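4. Oiling the Drinero tabletop

Do this before first use, and again every June. The finish will not remind you.

1. Wipe the top with a dry cloth. Crumbs oiled into the grain become a permanent feature.

2. Stir the Fawzy oil for 20 seconds. Shaking it makes foam, and foam makes phone calls.

3. Pour out a spoonful and rub it along the grain. Resist the second spoonful – the table is not thirsty, whatever it looks like.

CAUTION: Oily rags can catch fire on their own. Lay them flat outdoors to dry. Do not ball them up and leave them in the garage with your good intentions.

4. Leave overnight, then buff. Dark patches and a mottled look are normal in brown wood and do not count as a fault under section 9.
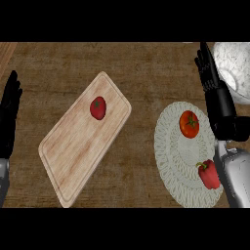
5. Put the legs' felt pads back on, if you remembered to take them off.

Note: Part 282 (spare pads) is sold in bags of 19. We have asked Wornby why.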